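Path-following without a map: where we've got to

10 January 2024 | 5 comments | 13 shares

A few of you asked after the last newsletter what had happened to the path work, so I've finally sat down to write it up. The short version is that Briva can now follow a path it has never been given a map of, using one ordinary camera and not very much else, and I'm more pleased about that than I probably should be.

A bit of background for those who joined since the autumn. Briva is our little ground robot, and for most of its life it got about by satellite position and a route I'd drawn for it by hand. That's fine in an open field. Put it near tall trees and the position starts to wander, and a robot that thinks it's a metre to the left of where it is will very calmly drive into the grass. So the question for this project (we call it Majimbun, long story, not a good one) was whether the robot could stay on a path just by looking at it.

The usual way is to train a model on lots of pictures where a person has painted over the path by hand, pixel by pixel. I did some of that years ago and I never want to do it again! What we tried instead was letting the driving do the labelling. I drive the robot along by remote control, it records what the camera sees, and afterwards we work out where the wheels went and mark that strip of ground in the earlier pictures. Anything the wheels rolled over must have been drivable. No painting, no sore wrist.

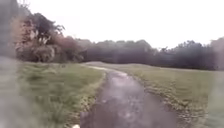 The catch is that the wheels only touch a thin strip, and the path is wider than that. If you tell the model that everything outside the strip is bad, it learns that perfectly good ground is bad, and you get a robot that's frightened of its own path. We got round it by treating the rest of the picture as "don't know" and letting the model spread its guess outwards to ground that looks similar. Akix, which is the bit of software that does the spreading, took me most of a month to get right, and the first version decided that the sky was an excellent place to drive.

Damp ground was the thing I worried about most. When a path is shiny it can end up nearly the same colour as a cloudy sky, and a model that leans on colour gets very confused. We tried 3 versions of the training: one on colour alone, one on texture and colour together, and one that also looks at a short run of pictures and how the ground moves between them. Colour alone was hopeless on shiny patches, as you'd expect. Texture helped a lot on rough ground and hardly at all on smooth. The third one was the best of the lot by a clear margin, and it coped with blurry pictures better than I'd dared hope, though it is slower and it makes the little computer on board work hard.

Leaves are a different sort of trouble. They hide the edge, and they turn up on the grass as well as on the path, so the model has to stop thinking of "leafy" as a kind of place. Adding more autumn driving to the training set made a bigger difference there than any clever change I made to the model, which is slightly annoying after all the evenings I'd put in.

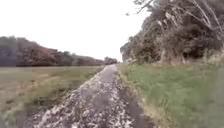
One reader wrote in to say that surely the edge matters more than the middle, and that on the farm tracks they know, the soft soil at the side is what gets you stuck, so a robot that only learns from where it was driven will never find out what soft ground does to it. I think that's fair, and it's the biggest hole in the method. We only ever teach it from good driving. It has no idea what a mistake looks like. I've been wondering about using wheel slip as a warning sign, so that ground where the wheels spin gets marked down, but that means getting stuck on purpose and I'm the one who has to go and fetch it.

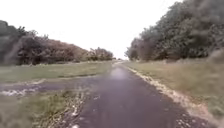 Forks are the next job. At the moment the model will tell you that both branches are path, and it's right, but it doesn't pick one. The steering then aims for the middle of everything drivable, and where a path splits the middle is often a nice wedge of grass. For now I give it a hint, left or right, a few seconds before the split. It works but it's a fudge. What I'd like is for the model to hand over a short list of ways to go and let the route planner choose, and there's a half-finished version of that on my laptop which crashes whenever it finds more than two.

We'll be doing a longer run at Naltthorpe in February, with the satellite position recorded but not used, so we've got something to compare against afterwards. If you have paths of your own with awkward surfaces, gravel especially, and wouldn't mind us trundling up and down them, please do reply to this and let me know. I'll bring my own flask.

5 comments | Share this item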